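Sorting bins and small things: questions we get often

18
SHARES
269
VIEWS

Elsa Hovland and Margus Laur answer letters from readers of the Kistetti storage pages. Last update 12th February.

What kind of bin is good for mixed small things?
We prefer a shallow one with sloped walls. The hand goes in easily and round things stay inside. In a deep box everything sinks to the bottom, and then you must empty the whole box to find one ball.

Can I put fruit and toys in the same bin?
For sorting practice, yes, for a short time. For storage, no. Fruit gets bruises, and fluffy toys take the juice and the smell. If a child will eat the apple later, please wash it first.

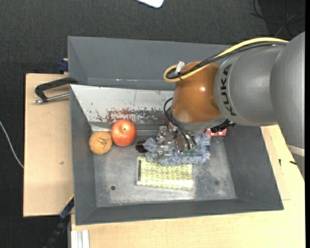 Mixed bin with an apple, a marked ball and a fuzzy blue-and-white piece.

There are rust-colored stains on the metal in my bin. Must I throw it away?
Usually not. Rub the place with a dry brush, wipe it, and look again. If the color comes off on your finger, do not keep food there. Paint stains are only ugly — we leave them.

How do I clean fuzzy toys?
Shake them outside and use a soft brush. Toys of the pipe cleaner type have wire inside, so we don't put them in the washing machine. Check the ends for sharp wire also.

My bin has small holes in the floor. Should I close them?
I would leave them open, they make rinsing easier. But beads and small buttons can fall through, so keep these in a jar with a lid.

May I write on the balls with a marker?
Yes. On a matte ball the ink holds well, on a shiny one it comes off quickly.

3 comments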